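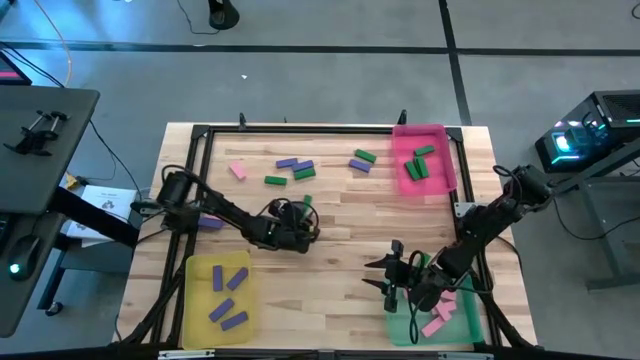 Light-colored wooden tabletop set in a black aluminum frame, with green and purple blocks.

Petkov Introduces Kemier, a Low-Odor Hardwax Oil for Wooden Work Surfaces

TOSTPORT, Sunday, May 25, 2025 – Petkov, a maker of wood finishes for trade and workshop use, today announced the release of Kemier, a clear hardwax oil for indoor wooden tabletops, benches and counters. The product replaces the company's earlier bench oil, which will remain on sale until existing stock is used up.

Kemier is a blend of plant oils and hard waxes in a low-odor carrier. It is applied thinly by pad or short-nap roller, left to soak in, and wiped back until no free oil remains on the surface. A new or freshly sanded top takes two coats. Each coat must be left for eight hours at normal room temperature before it is recoated or put to light use. Cold rooms and dense woods such as maple and beech will need longer.

The finish dries to a low sheen and does not form a thick film. Scratches and rubbed patches can be treated locally: the damaged area is sanded along the grain, cleaned of dust, and given fresh oil, which is blended into the surrounding finish while still wet. Film-forming varnishes usually have to be sanded back over the whole panel to avoid a visible edge.

"Most of the tops our customers look after are in daily use, and taking one out of service for a full refinish is hard to arrange," said Radomir Nedeljković, head of product development at Petkov. "We set out to make an oil that could be repaired in patches at the end of a working day. The earlier product could be patched, but the repaired spot stayed darker than the rest. That was the complaint we heard most often."

According to Nedeljković, the change in color match comes mainly from a different drying oil, which yellows less on pale wood. The wax content was also raised. This made the liquid thicker, and the carrier was adjusted so that it could still be rolled out evenly. 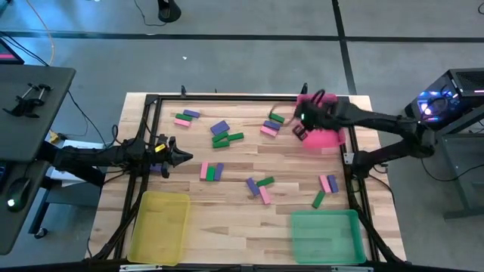
Before release, Kemier was placed with 17 sites for field use. These included joinery shops, school workrooms, packing rooms and a print finishing business. Each site was given the same written method and asked to report on drying time, marking, cleaning and the look of patch repairs. The field work was managed by Teodora Krasniqi, technical services manager at Petkov.

The reports led to changes in the instructions. The first version told users to wipe back when the surface "felt tacky," a point that different sites judged in different ways. The printed version now tells users to wipe back as soon as dull patches begin to show, and to add oil to those patches first. A section on end grain has been added, along with a note on panels edged or enclosed in metal. Oil left in the joint between wood and metal stays soft and collects dust. It should be drawn out with a folded cloth before the coat sets.

"The end grain section is longer than we planned," Krasniqi said. "On glued-up tops the boards take up oil at different rates, and people were adding more until the whole surface looked the same. That leaves too much on the slower boards. It is better to accept an uneven look after the first coat and let the second one correct it."

Routine care calls for a damp cloth and a mild soap. Strong alkaline cleaners, abrasive pads and steam should not be used. Adhesive tape should not be applied to the finish until it has fully hardened, and should be removed slowly at a low angle. Kemier is not intended for floors, outdoor furniture or surfaces that stand in water.

Cloths and pads wetted with Kemier can heat up as they dry and may catch fire if left folded or in a pile. They must be laid out flat outdoors to dry or soaked in water in a closed metal container before disposal. The warning is printed on the front label of every can – the earlier bench oil carried it on the back.

Kemier is supplied in two can sizes, one for repair work and one for full tops. Orders are being taken now, and distribution will be handled by Ukex from its Tostport warehouse. Buyers who hold an open order for the earlier bench oil may switch to Kemier before dispatch by contacting their usual Ukex sales desk. The two products should not be mixed in the can. Kemier may be applied over a top already finished with the earlier oil, provided the surface has been washed, dried and lightly sanded.

"Stockists asked us for one product line to hold in place of several overlapping ones," said Vesela Stojanovska, sales manager at Ukex. "We will carry both can sizes from the start and will not be setting a minimum order on the smaller one."

The application guide, safety data sheet and patch repair sheet are available from Petkov on request.

About Petkov
Petkov makes oils, waxes and cleaners for indoor wood. Its production and test rooms are in Tostport.

Press contact
Shanthi Pathirana, Communications, Petkov, Tostport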